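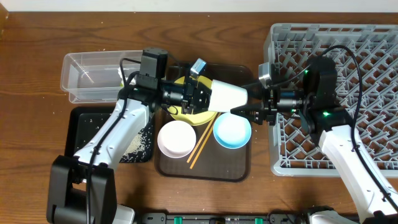 Tromness Kitchen Words is a list of 1,350 everyday words and short phrases for things used in and near the kitchen, collected from people who grew up speaking English in different places. Each entry gives the word, what the speaker uses it for, and any other names the same speaker knows. Many entries are for very plain objects. A paper cup, for instance, has its own entry, and so does the rim of a cup, which several speakers call the lip. The tray that dishes stand on has more names than either of them.

What is in the folder

words.csv — the main list, one row per word per speaker
speakers.csv — one row per speaker, with age band, home region and other languages
notes.txt — longer remarks that did not fit in a column
changes.txt — what was altered between versions

All files are plain text in UTF-8. Columns are separated by commas and any field with a comma in it is in double quotes.

Columns in words.csv

entry_id: a number that stays the same between versions
word: the word as the speaker said it, in ordinary spelling
meaning: a short meaning, written by the person doing the interview
also: other names the speaker gave, separated by semicolons
use: home, work or both
speaker_id: matches speakers.csv
sure: yes, no or blank

A blank in the "sure" column means the question was not asked. It was added after the first 6 interviews and we did not go back to those speakers.

How the words were collected

There were 40 speakers. Muthoni Temba and Oduor Shirima did the interviews, most of them by telephone. Speakers were asked to talk through making a meal, washing up and putting things away, and were then asked about anything they had not named. We did not read words out for people to agree with, as early tries at this gave us a lot of polite yeses.

Naomi Massawe typed up the notes and Bình Tiêu checked every row against them. Where the two disagreed on a meaning, both versions are kept, with a slash between them.

Spelling

British spelling is used for meanings. Words with no settled spelling are written the way the speaker wanted, if they had a view. "Scourer" and "scouring pad" are separate entries. "Tea towel", "dish towel" and "drying-up cloth" are also separate, with each listed in the "also" column of the others only where a speaker named both.

Brand names used as ordinary words have been left in and are marked (b) after the meaning.

Known problems

The list leans heavily towards older speakers. Only 7 of them were under thirty.

Words for cooking on gas are well covered and words for microwaves are thin. Nothing was collected on baking tins, which were meant to have an interview round of their own in September.

Some entries marked "work" come from a speaker who ran a canteen, and they may be that canteen's own words. "Grolla", for a deep pan with one handle missing, is the clearest case. It is kept, but please do not quote it as general usage.

Entry numbers have gaps where duplicates were taken out. Do not renumber them, or the cross-references in notes.txt will break.

Use

You may use and share the list for teaching, research or your own interest. Please name the list and give the version. Speakers agreed to their words being published but not their names, so do not try to work out who they are from the region and age columns.

Corrections

Send these to Asif Malik, with the entry number and the change you suggest. New words are welcome too, but they go in a separate file until the next round of interviews.

Version 6, 2021-01-13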